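Rules for Robots That Share a Room With People

Robots in movies follow rules like "never hurt a human." Real robots don't understand a sentence like that. A real robot arm is made of motors, links and a computer, and it goes where its program tells it to go. The rules that keep people safe are mostly written for the humans who build the robot, set it up and use it.

What is a standard?

A standard is a written list of rules that many people have agreed on. There are standards for bike helmets, electrical plugs and car seats. There are standards for robots, too. They are long and have a lot of numbers in them. At Mastulach, where we teach robot arms to sort and pick up things, we also keep a shorter list for our own room. Every new person reads it before touching a switch.

Know where the robot can reach

Stretch out your arm and turn in a circle. Everything your fingers could touch is inside your reach. A robot arm has a reach too, and engineers call the space it can get to its workspace. We work out the workspace before the arm is turned on for the first time.

Some robots have a fence around them. Others work inside an open frame on a table, and then people have to know where to stand. Tape on the floor is one way to mark a line. When the arms are on, you keep your hands, hair and sleeves out of the frame.

Two arms need extra rules

Two arms on one table can bump into each other. Our arms take turns in the middle. If one is reaching for a snack bar, the other waits until it has moved away. The program checks where both arms are, and a person watches as well.

The stop button

Every robot needs a way to stop quickly. This is called an emergency stop, and the button is usually big and red so it is easy to find. Anyone in our room may press it, including visitors. You don't have to ask first, and you won't be in trouble if it was a false alarm.

After a stop, the robot must not start again by itself. Someone looks at the table, fixes the problem and then restarts it on purpose.

Slow first

A new program runs slowly the first time. We set the top speed at 24 centimeters per second and watch the whole job from start to finish. It has to work 8 times in a row at that speed before we make it any faster. If we change the program, even a little, we go back to slow.

Grippers can pinch

The gripper is the robot's hand. Some have two fingers that close together. A gripper can squeeze a wrapper or a finger, and it may not be able to tell which one it has. We set how hard it is allowed to squeeze. For practice we use light things that are safe to drop, such as wrapped snack bars.

Nobody eats the practice snacks. They get picked up and dropped up to 124 times before we swap them for new ones.

Write it down

Each time something goes wrong, we put it in a notebook. We write what the arm was doing, who was there and what we changed. Small problems go in as well, like a bar that slipped out of the fingers.

Words to know

Workspace: all the places a robot can reach.
Gripper: the part that grabs things.
Emergency stop: a control that stops the robot fast.
Standard: a set of rules that many people agree to use.

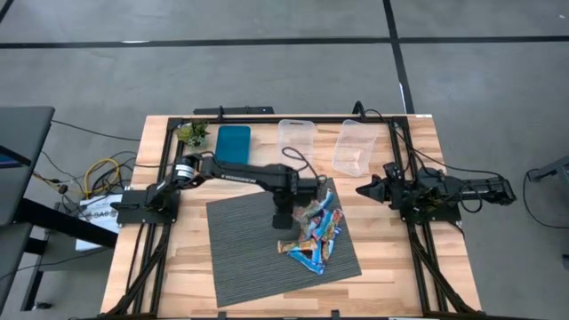

Sunita Bhatt
Robot Safety Trainer, Mastulach

Sunita teaches new staff how to work near robot arms and writes the safety pages for our school visitors. Pankaj Joshi checked the facts in this article.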